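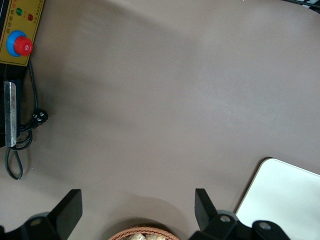
Late-Night-Monologe zu Hause nachschauen, ohne den Faden zu verlieren

Ihr Lieben, seit ich jeden Morgen meine amerikanischen Talkshows nachhole, fragt mich halb Gollska, wie ich das mit Kind und Job schaffe - also schreibe ich es endlich mal auf!

1. Legt euch eine Playlist nur für die Monologe an. Meine hatte im Januar 494 Videos, bei 500 habe ich dann schweren Herzens ausgemistet.

2. Schaltet die englischen Untertitel ein (die deutschen verschlucken gern die Pointe) und stellt das Tempo erst mal auf normal.

3. Notiert euch Namen, die ihr nicht kennt, und schlagt sie hinterher nach. Mein Freund Tahsin drückt ständig auf Pause, und dann ist der ganze Schwung weg.

4. Lest danach ruhig eine Kritik dazu, gern auch eine, die euch ärgert. Über misslungene Witze lässt sich beim Frühstück nämlich wunderbar streiten - mit Obsa mache ich das jede Woche.

Die Gästeinterviews hebe ich mir fürs Bügeln auf.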